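Lasham Community Kitchen
Minutes of the September planning meeting

Held Tuesday, 7 p.m., in the upstairs room. Fourteen members present, which is our best turnout since spring. Minutes taken by the secretary.

1. Last meeting's minutes
Read and approved with one correction. The bread class starts at 6:30, not 6.

2. Soup Night report
What a night! We served 175 bowls and ran out of the squash soup before eight. The lentil pot went nearly as far. Donations at the door came to $524 after the cost of food, and everyone in the room agreed that this is the nicest number we have had to write down in a long while. A thank-you card will go to the Bellini bakery for the rolls, which were still warm when they came in.

Two things to fix for next time. The line got tangled where people picking up spoons met people coming back for seconds, so spoons will move to the far end by the coats. And the chalkboard needs to list the soups with nuts or dairy in bigger letters.

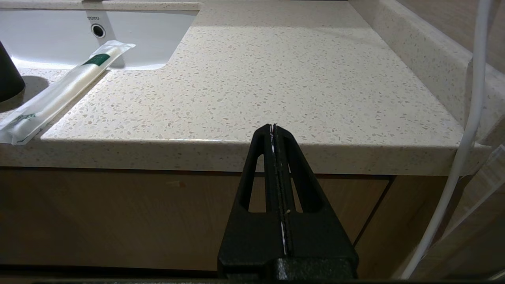 3. Cookbook
The cookbook is really happening. We have enough recipes for all the chapters except breakfast, and the deadline for those is now the end of the month. There was a long and very cheerful talk about the look of the pages. Most people want plain backgrounds that let the food stand out, and the cream countertop with its little specks of tan and gray was the favorite by a mile. Dark wood got a few votes for the stews. Wondance Print quoted us for 400 copies with a spiral binding, and we voted to go ahead – spiral lies flat, and anyone who has tried to hold a book open with a floury elbow will be glad of it.

Recipe testing will be done in pairs. Please cook the recipe exactly as written, even if you are sure it needs more garlic, and put your notes on the back of the sheet. Cups and spoons are to be level. "A handful" has to become a real measure before it goes to print.

4. Fall classes
Bread is full, with a waiting list. Dumplings has four places left. The pickling class moves to the Sandero Street hall for one session while our floor is being sealed, and the sign-up sheet will be changed to say so. A beginners' knife class was suggested and got a big yes from the room. It will be planned for after the holidays.
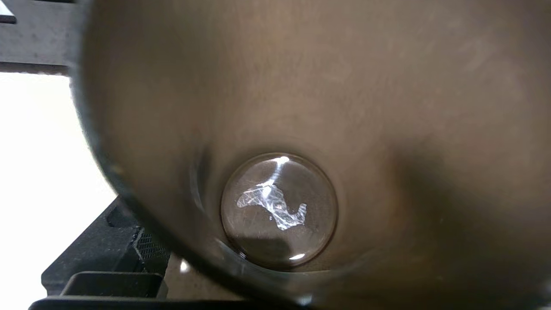

Class fees stay where they are. We talked about a lower price for students and agreed to try it with dumplings first and look at the numbers at the next meeting.

5. Oven fund
The fund has reached $2000 with the Soup Night money added. That gets us the deposit on the double oven! The rest should come from cookbook sales and the winter supper. The old oven will be offered free to anyone who can haul it away.

6. Any other business
The blue casserole dish with the chipped lid is still waiting to be claimed. Dish towels go home with whoever closes up, and should come back clean. The pantry key is on its hook again.

A member asked if we could swap garden extras before meetings. Yes, please – bring what you have next time and leave it on the table by the stairs. Zucchini is welcome in small amounts.

Meeting closed at 8:40 p.m. Breakfast recipes to the secretary by the end of the month.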